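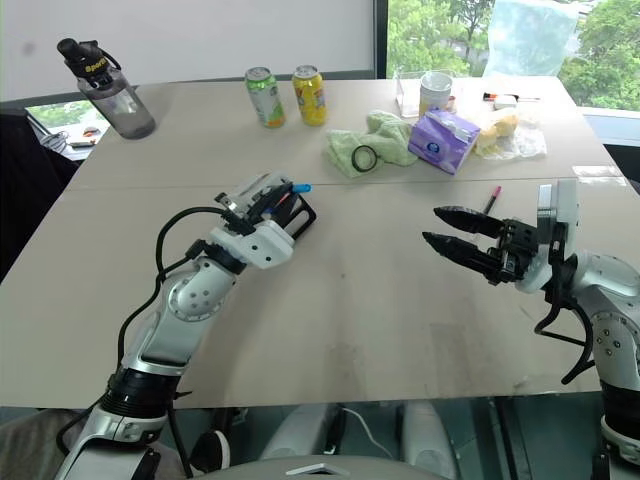
Issue 2, page 38

Stadeck Tabletop Set: README and data card

Hi! I'm Dougal Forsyth, and I put this release together and wrote most of what you're about to read. Stadeck is the two-arm kit that Gitinport sells, and this is the demonstration set that comes with it (you can also get it without the hardware, see Getting a copy). Issue 1 of this card was pretty thin, and a lot of you wrote in asking what was in the folders. Fair enough! I've tried to do better.

What you get

820 episodes of one person driving both arms over a shared table, mostly picking things up, moving them and putting them down again. Each episode has the head view, the two sets of joint readings, the gripper openings and a short written instruction. The instructions are in plain English, the way somebody would say it across a room, so expect "put the pen by the cans" and the occasional "the other one." I left those in. If you want them tidied up, there's a second column with my cleaned version, and you can tell me where you disagree.

The objects

Ordinary stuff, on purpose. Pens and markers, drink cans, a gray water bottle with "Sports" on it in yellow, a light green towel, a packet of tissues, bread rolls in a clear bag, a white cup. I wanted soft things and stiff things on the same table, and I wanted clear plastic in there too, because depth estimates get weird around it and I'd sooner you found that out from the data than from your own lab bench.

The pens are my favorite part of the set. A slim thing with a colored cap is a fussy grasp, and you'll see the left and right arms come at it from pretty different angles. If your policy can handle the pens it'll probably cope with the cans.

Grippers

Both are two-finger. The toothed black fingers are good on hard edges and only so-so on fabric, and the towel episodes show it: there's a lot of pinching, dragging and trying again. Please don't filter those out before you've looked at a few! Failed grasps are tagged "retry" in the notes column, and the tag goes on the whole episode, not on the exact moment. Sorry, I know that's annoying. Timestamps are on my list.

Lighting and background

Daylight from a big window with trees behind it, a white wall, and a beige table with a seam across the middle. The seam is worth knowing about if you do any edge detection. Morning episodes are a good bit brighter than the late ones, and we didn't correct for it.

Folders

episodes/ has one folder per run
notes/ has the instructions, my cleaned column and the tags
calib/ has camera and arm calibration, redone in February
tools/ has the loader and a viewer that I wrote in an afternoon, so be kind

The old calibration is still in calib/old. Don't mix the two. I did, and lost an evening to a left arm that seemed to be floating above the table.

Size

1473 GB unpacked. Yes, really. There's a smaller copy with the head view scaled down, and that one is fine for a first look. Start there if you're on a shared drive and like your coworkers.

Known problems

The instruction column sometimes says "marker" and sometimes "pen" for the same item. A handful of runs start with an arm already holding something, so don't assume the grippers are empty at step zero. Cable motion shows up in the head view and will confuse naive background subtraction. Also, the Nigatu loader reads the gripper values upside down (open is closed and so on); there's a flag for that, --flip-grip, and it's off by default.

Getting a copy

Kit owners have it on the drive in the box. Everyone else can ask for a download link through the Gitinport support page, under Stadeck, then Data. Use it for research or teaching as you like. If you want to train something you're going to sell, talk to us first. The Drurden mirror still carries the first issue, so check the page number on the card before you pull anything from there.

Bug reports go to the same page. Put the episode number in the subject line, please!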